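Stomel Games Table
By Joretti
Solid wood frame, cloth playing surface, two leaves

Anyone who has tried to pick up a playing card from a bare kitchen table will know why we wanted to make this. The Stomel is a proper games table for people who haven't got a games room. It's dining height, it fits in a normal front room, and when the leaves are on it looks like any other nice wooden table (we eat our lunch off the workshop one nearly every day!).

Lift the leaves away and there's the cloth, set down inside a raised rim. Dice stay put. Cards slide when you push them and come up easily at the corner. Jigsaw people have taken to it in a big way too, which we hadn't planned for at all, and we've since changed the depth of the well so that a half-finished puzzle can stay where it is under the leaves while everybody has supper.

The playing surface

The cloth is a tight wool blend made for us by Morin, who mostly weave for upholstery and know a great deal about things that get leaned on. We tried plain green first, as everyone does, and found it made the room look like a snooker hall. The mottled colours are lovely. They hide crumbs and pencil marks, and pale tokens show up well against them in the evening with just a lamp on.

Underneath is a thin layer of dense foam, enough to quieten a handful of dice without making your glass wobble. The whole panel lifts out. There are two finger holes on the underside of the table, so push up from below and it comes free. You can brush it down, sponge it, or swap it for a different colour.

Cloth colours: Peat, Slate, Moss, Brick. Peat is the one we send unless you tell us otherwise.

The frame and rim

Frames are ash or oak, finished with hard wax oil. The rim stands a little proud of the cloth and is rounded over on the inside edge, so it's comfortable under your forearms through a long evening. We spend more time on that curve than on any other part of the table and we think you can tell.

Legs bolt on with four big bolts each and the key is in the box. If you have a narrow hall or a turn on the stairs, take heart: with the legs off, the top goes through most doorways on its edge.

Sizes and details

Width: 104 cm
Length: 104 cm (square top only for now)
Height: 75 cm with the leaves on
Seats: four in comfort, six if you're friends
Frame: ash or oak
Cloth rub test: 3000 wet rubs, no visible change
Leaves: two, stored upright in the cotton bag supplied
Feet: felt pads fitted, screw-in levellers in the box

A word on the levellers. Old floors are rarely flat and a rocking table is maddening when you're building a tower out of anything. Turn the table over before you fit the legs, screw all four levellers fully in, then stand it up and wind out only the one that needs it.

Looking after it

Brush the cloth with a soft clothes brush, always in the same direction. Blot spills straight away with a dry towel and then use a damp sponge. Please don't use carpet cleaner, it leaves a tide mark that is very hard to shift. The wood wants a fresh thin coat of oil once a year, or sooner if the rim starts to look dull where people rest their hands. A 100 ml tin comes with every table and goes a surprisingly long way.

Keep the table out of direct sun if you can. Brick is the quickest to fade, Slate the slowest.

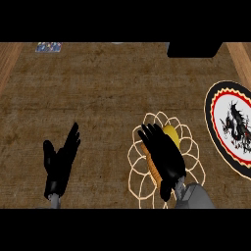 Mottled brown tabletop from above, lighter wood at the left and right. Computer render.

Extras

Spare cloth panel, any colour. Plenty of people keep one for games and one for puzzles.

Cup ledge. Hooks over the rim and keeps drinks off the cloth. It grips without screws and won't mark the oil. Sold in pairs.

Card rail, 700 mm. A grooved length of ash that holds a hand of cards upright. Brilliant for small hands and stiff fingers, and for anyone playing one of those games where you end up with a ridiculous number of cards.

Puzzle tray. Sits in the well and lifts out with the pieces on it. Fits under the leaves.

Ordering and delivery

Tables are made in batches at our Horkarside workshop. The next batch is finished in February and there are still oak frames left in it, though ash goes quickly. We deliver to the room you want it in and take the cardboard away with us. Assembly takes two people and one pot of tea.

Cloth samples are free, so do ask for all four and look at them in your own light, in the morning and again after dark. Colours look quite different under a warm bulb, and Moss in particular turns almost brown.

Want to try one first? There is a Stomel set up in the Horkarside showroom with the leaves off. Bring a game.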